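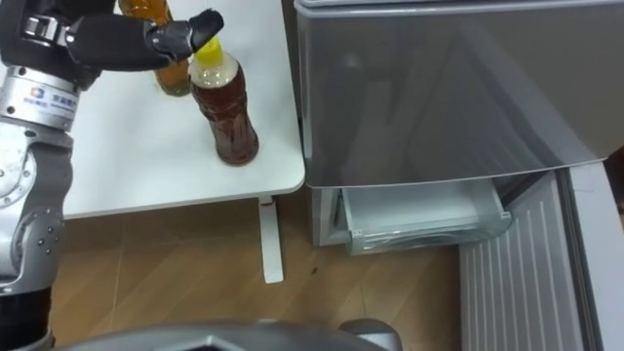 Tip 3: Save those drink bottles!

I can't bring myself to toss a good plastic bottle, and my neighbor Brigitta Moser is just as bad (her pantry shelf would make you laugh). The ones with ridges around the middle are my favorites -- they're so easy to grip when your hands are soapy. Rinse with warm water and a spoonful of baking soda, shake it hard, and let it stand upside down overnight with the cap off. If it held tea and still smells like it, do the whole thing over.

I keep rice in mine, and dried beans, and birdseed for the porch. A funnel helps, but a rolled-up sheet of paper works too. Write the date on a bit of masking tape before you put it away -- I forgot once in April and had to guess!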